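The Case for Keeping the Small Venue Open

May 9, 2024

The proposal to withdraw public support from small music venues in Basley has been presented as a matter of tidy accounting. The Harkora Arts Trust takes a different view, and this essay sets out why the support should continue for at least another three years.

The district at present assists four rooms, of which the Korar is the oldest and the best known. It holds 600 people standing. On most nights it sells far fewer tickets than that, and its critics have made much of the fact. A room of this size cannot be judged by its average evening. A young band playing its second concert to 49 listeners is doing precisely what the room was opened to allow, and the evening should be recorded as ordinary business.

It is often said that musicians now find their audience by other means, and that a band able to reach listeners at home has little need of a stage in a market town. The Trust accepts that recordings travel further and more cheaply than they once did. Recordings do not, however, teach a drummer to keep time with a singer who has forgotten the second verse. They do not teach a group how to order a set, how to speak to a quiet crowd or how to carry on when the monitors fail. These things are learned in front of people, usually badly at first, and they require a place in which it is safe to be bad.

The Osagie Rooms, which closed last August after 17 years, offered such a place. The closure was described at the time as regrettable but manageable, on the grounds that bookings would move to the Korar. Few of them did. The Osagie had charged a low hire fee and asked for no guarantee on the bar. Promoters who could meet those terms could not meet the Korar's, and several have given up altogether. Roughly 20 local acts had played there in its final season, and the Trust has been able to trace fewer than half of them to any other stage in the district.

The lesson to be drawn is that venues are not interchangeable. A town may lose one room and keep the same number of seats on paper while losing a whole rung of the ladder by which performers climb.

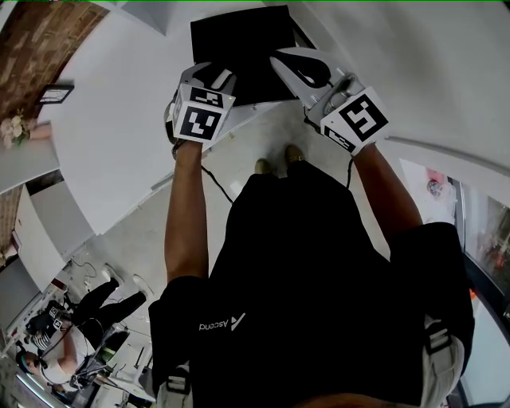

There is also the question of who else depends upon these buildings. Sound engineers, lighting operators and stage managers acquire their trade in small rooms before larger ones will employ them. When a touring production visits the county, it expects to hire a competent local crew. If none can be found, the crew is brought in from elsewhere and the wages leave with it. No figure for this appears in the papers now before the council, and the omission is a serious one.

The Trust does not argue for support without conditions. Hire charges should be published. A fixed share of dates should be kept for performers living in the district, and venues in receipt of public money should open on some weekday afternoons for rehearsal. The Korar has already indicated that it would accept terms of this kind. Noise complaints, which have been few but persistent, should be dealt with through better insulation and an agreed finishing time, as other towns have managed to do.

The sum in question is modest, and the saving would be felt in a single year's budget. A closed room is seldom reopened as a music venue. The Trust therefore asks that the decision be deferred until the review of the Osagie closure has been completed and its findings made public.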